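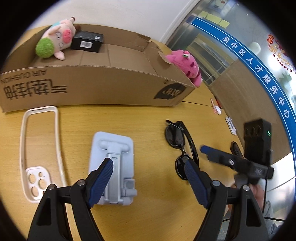 桌面小件整理现场：折叠手机支架、手机保护壳与墨镜，后方为长条纸箱与毛绒玩具

行政服务简讯：公共桌面物品整理工作进展及有关事项

为改善公共办公区域的使用秩序，行政服务部自十一月起，在Tokadum楼各楼层开展公共桌面物品整理工作。现将前一阶段进展、物品归类办法以及后续安排通报如下，请各部门、各项目组知悉并配合。

一、工作背景

Tokadum楼的公共长桌原供临时会商、拆收快件及短时办公使用。近年来入驻项目组增多，Runemon项目组与Ağca项目组先后迁入，长桌的使用频率明显提高，随手放置的个人物品和办公小件也随之增加。手机支架、保护壳、眼镜一类物品体积小、用途私人，离开座位时容易遗忘，时间一长便难以确认归属。前期意见征集中，不少同事反映需要用桌时无处落手，也有同事反映物品被他人好意挪动后反而找不到。

行政服务部据此拟定了整理办法，并征求了各项目组联络人的意见。办法的原则是先归类、后移动，凡归属不明的物品一律登记，不作丢弃处理。

二、物品归类办法

（一）手机及电子配件。折叠式手机支架应收拢后平放，金属支臂贴合支架本体，避免支臂翘起勾挂其他物品。手机保护壳单独放置，不与钥匙、剪刀等硬物混放，以免边框和镜头开孔处受损。此类物品统一收入浅口收纳盒，盒内铺软垫。

（二）眼镜及墨镜。镜片朝上，镜腿收拢，放入眼镜袋或带盖小盒。没有眼镜袋的，可到前台领取绒布袋一只。眼镜类物品不得压在纸箱、书籍之下。

（三）插线板及线缆。公共桌面上的插线板由行政服务部统一管理，竖放或平放均可，但应靠桌面后侧，电源线不得横跨通道。下班前由最后离开的使用人检查指示灯，确认无设备需要继续供电后关闭。个人自带的充电线应随身带走。

（四）纸箱及包装盒。印有品名的外包装纸箱，包括标有“AIR CUSHION”字样的长条纸箱，在清空前可暂放于桌面后侧，箱口不得朝向过道。带有条码标签的产品包装盒，凡涉及退换货的，由收件人自行保管；不再需要的，压平后送至一层回收点。请注意，纸箱顶部不宜长期堆放物品，暂放的小件应在当日取走。

（五）毛绒玩具及装饰品。各项目组用于布置工位的毛绒玩具可以保留，但应放回本组工位或指定的展示搁板。临时放在纸箱上或塞在箱口处的玩具，在纸箱送往回收点之前务必取出。前一阶段曾有玩具随空箱一并送至回收点，所幸及时发现并已归还。

（六）卡片、票据及其他纸质小件。工作证件、门禁卡、会员卡等，拾得后应立即交前台，不在桌面停留。一般便签、宣传卡片由使用人自行处理。

三、前一阶段进展

截至目前，二层和三层公共长桌已完成首轮整理，四层正在进行。整理过程中登记的小件物品，以手机配件、眼镜和文具为主，多数已由本人认领。为便于分类存放，行政服务部向Ivodska订购了浅口收纳盒、带盖小盒和标签纸，首批用品已发放到各楼层。

本项工作核定的用品经费为2000元，首批支出约1000元，余款用于四层及以上楼层的用品补充。经费使用明细可在行政服务部查阅。

首轮整理也发现了一些需要改进之处。部分收纳盒标签字号过小，同事取放时仍需逐一翻看，现已重新印制。三层靠窗长桌与插座距离较远，插线板常被移到桌面中部，行政服务部已向物业提交增设插座的申请，答复后另行通知。

四、认领与保管

未贴标签的物品自登记之日起，在一层服务台保管2个月。认领时请说明物品的颜色、样式和大致遗落位置，核对无误后签字领取。代他人认领的，须经本人以邮件方式确认。贵重物品另行封存，不在服务台陈列。

保管期满仍无人认领的，行政服务部将再次公告，公告后仍无人认领的物品按楼内遗失物品管理规定处理。毛绒玩具等适宜继续使用的物品，可由各项目组提出申请，用于公共区域布置。

服务台认领时间截至每个工作日17:30。如确需在此时间之后办理，请提前与服务台联系。

五、对各部门的要求

请各部门、各项目组指定一名联络人，负责本组常用长桌的日常整理。联络人无须代为保管他人物品，主要职责是提醒使用人及时收拾，并在发现归属不明的物品时通知服务台。

整理他人正在使用的物品前，应先征得本人同意。桌面上连接电源或线缆的设备，未经使用人许可，任何人不得自行拔除或移动。对摆放位置有特殊要求的物品，使用人可到服务台领取“请勿移动”标签，填写部门和预计取走时间后贴于明显处，标签当日有效。

收纳盒、绒布袋等用品如有短缺或损坏，请由联络人汇总后报行政服务部，不必逐件申领。标签纸可随时领取。

四层首轮整理完成后，行政服务部将汇总各楼层意见，对上述归类办法作相应调整，并在下一期简讯中公布。五层及以上楼层的具体时间，以各层电梯厅张贴的通知为准。

行政服务部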